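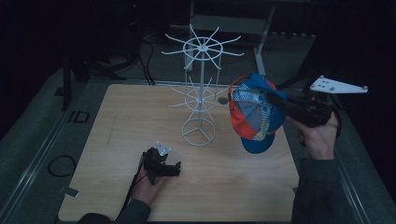 Warum lacht im Mitschnitt nach dem dritten Gag keiner? Die Lachspur hängt zwei Sekunden hinterher, und der Moderator ist dann schon beim nächsten Satz.

Werkstattbuch Late-Night-Pilot, 16. Nov. 2024

Tonspur von Folge 6 neu angelegt. Jiltar stürzt beim Export weiter ab, jetzt immerhin mit Fehlermeldung. Pegel der Band auf 68 Prozent gezogen, der Bassist wird es überleben.

Theophilus Adjei hat den Monolog gekürzt. Übrig sind die Witze über die Fähre nach Prevley und einer über seinen Zahnarzt, den ich schon im Mai nicht verstanden habe. Bleibt drin, Chefsache.

Der Kanal hat über 1000 Abonnenten. Meistgesehener Clip: die Tonprobe.

Offen: Vorspann von Bostell zurückholen, Applaus ohne den Huster besorgen, Hou wegen der Gästeliste anrufen.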